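Humero Parts Counter Guide
Section 4: Fitting the Multley rear door harness

Read the whole section before you pick up a screwdriver. It covers the replacement loom sold for salvage-grade Plutix pickups and wagons, and it assumes the door is still attached to the vehicle. If it came to you in the back of a van, see Section 6.

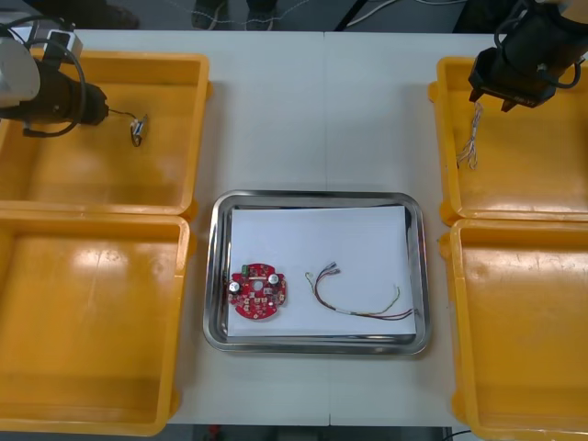
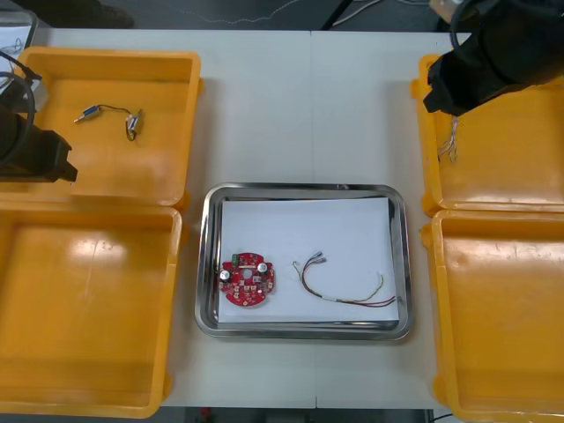
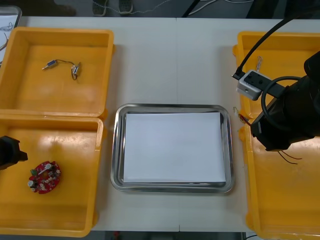
Yellow bins and steel tray on the white table.

4.1 Before you start

You will need a trim tool, a 10 mm socket, a flashlight and a magnetic dish for the screws. A teacup also works, until someone drinks from it.

Check the part number on the bag against the sticker on the door pillar. Looms ending in 206 fit the long door. Looms ending in 200 fit the short door. The two plugs look identical and will click together with a lovely, confident sound, after which the window will go down when you unlock the car.

CAUTION: Disconnect the battery, negative lead first. Taking out the fuse and hoping is a different procedure and we don't support it.

4.2 Removing the old harness

1. Wind the window all the way up before you disconnect the battery. If you read the caution first and did as you were told, reconnect it, wind the window up, and disconnect it again. Sorry.

2. Remove the two screws behind the door pull. One is under a plastic cap. On most salvage vehicles the cap left years ago and has been replaced by mud.

3. Work the trim tool around the lower edge of the door card and pop the clips one at a time. Some will break. Fedoruk sells them in bags, and you should have bought a bag.

4. Lift the card straight up and off. Unplug the switch and the courtesy light before you carry the card across the yard.

5. Peel back the moisture sheet from the top corner. Keep the sticky side off your sleeves.

6. Release the old loom from its clips and pull the rubber boot out of the pillar. Tie a length of string to the loom before you draw it through. The string stays behind and you will be very fond of it in 4.3.

NOTE: If the old wires are green and crumble when bent, water has been getting in. Clear the drain slots along the bottom of the door now, while you can see them.

4.3 Fitting the new harness

1. Tape the string to the small end of the new loom and pull gently from the pillar side. If it sticks, stop and look – the boot has usually folded back on itself.

2. Seat the boot with your thumbs, all the way around. Soapy water helps. Grease will swell the rubber, so leave it on the shelf.

3. Clip the loom along the inner skin, keeping it clear of the window track.

4. Connect the lock, the window motor and the switch, in that order. Tug each plug once.

5. Reconnect the battery and try everything with the door card still off. Skipping this step does not save time.

6. Press the moisture sheet back down, hang the card, and fit the clips and screws.

CAUTION: Keep fingers and string out of the door while the window is moving.

4.4 If something is left over

A spare gray plug is normal on doors without a speaker. Tape it to the loom so it doesn't rattle. A spare screw is not normal. Go back to step 6.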